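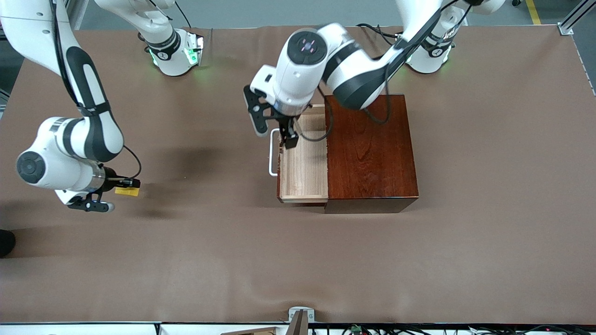

I don't trust drawers. I have lived with them my whole life and they have never once made me tidier, they have only made the mess harder to see. So when my sister-in-law said a small wooden cabinet would fix my craft table, I told her I'd believe it when I saw it.

18 Jun 2025

The background, for anyone who skipped the February post: I work on a long table in the back room with brown paper over it, and by the end of any given week everything I own is on the paper. Glue sticks, sponges, the good scissors, the bad scissors. I had read Vaida Petrauskas's little book on small-space storage, and she is firmly in the drawer camp. Everything gets a drawer, every drawer gets a purpose, and you put one thing away before you pick up the next. Fine. She also has a chapter on labeling your light bulbs, so I read her with some caution.

I looked at three cabinets. The Lalutel was the prettiest online and the reviews were suspiciously cheerful. The Adomaitis had a finish I liked but the seller wanted 63 dollars just for shipping. I ended up with a secondhand one from the Skurkdale flea market, dark reddish-brown, and the man wanted more than I thought it was worth. We settled. I still think he won.

Does it work? Partly. A dark cabinet on brown paper does look nice, I'll give it that. And small flat things do well in a drawer. A sponge goes in, the drawer gets pushed shut, done. What I don't buy is the idea that the drawer teaches you anything. I used mine for 4 days before I caught myself leaving one pulled out "for now" so I could toss things at it. An open drawer is a shelf you can bang your elbow on.

The other claim I'd push back on is that you need dividers. The Tirska set everyone recommends comes with 5 little trays, and my guess is that most of them end up holding other trays. I cut down a cereal box instead. It's ugly and it fits.

The brown paper stays, whatever the book says about bare surfaces. It catches glue and I can write on it. When it gets bad I roll it up and put down a new piece, and I have yet to see a drawer do that.

I'm giving the cabinet until the end of the summer. If the good scissors are still missing by then, it goes back to Skurkdale.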